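We use cookies to remember your preferences. Accept / Manage settings

By Jhair Tello
May

The Skendano 52 Griddle Plate

I've been cooking on the Skendano 52 since the weather turned, and I keep finding excuses to light the grill at breakfast. It's a flat carbon steel plate that drops over the grates of a gas or charcoal grill and turns the whole thing into a diner flattop. Pancakes outside! Smash burgers with real crust! If you've only ever cooked over open bars, a plate like this opens up a lot of food that would otherwise fall through.
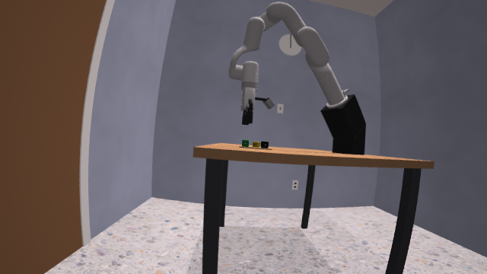

GRILLNESS > PLATES & GRIDDLES

The 52 is the width in centimeters, and it fits most three-burner grills with a gap left at each side. Please keep that gap. The heat needs somewhere to go, and your grill lid will last longer. The plate weighs 19 pounds, so use both hands and set it in place before you light anything.

Steel is 5 mm thick, with a low lip on three sides and a grease slot at the front left. The older Dudás plate had its slot in the middle, right where I wanted to put my bacon, and I'm so glad to see it moved over.

Seasoning is easy. Wash off the shipping oil with hot soapy water, dry it, and wipe on a coat of canola so thin it looks like you missed a spot. Run the burners on high until the smoking stops, then let it cool and go again. Mine went from gray to bronze to nearly black after four coats (the corners took longer, and they still look a bit patchy).
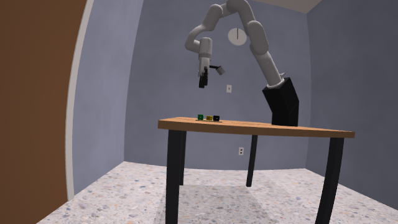
For burgers I bring it up to 500 degrees, press the meat down hard, and leave it alone until the edges go lacy. Eggs want it much cooler, with one burner off so you have a place to slide them when they're done. Onions can sit over on that side all morning and only get better.

Cleanup is a scraper and a splash of water while it's still warm, then a wipe of oil. Don't put it away damp. I left mine out overnight at Parkbridge campground and had orange freckles by 7 a.m., but steel wool and one fresh coat took care of them.

Scraper included. Cover sold separately. Not for induction or glass cooktops.

Comments (3)

marlowe_q
Does it fit a 22 inch kettle? Mine is round, obviously.

Jhair Tello
It'll sit on top but the lid won't close. I'd go with the round one for a kettle.

Tess B.
Made hash browns on ours last night, best I've ever had. Wish the handles folded though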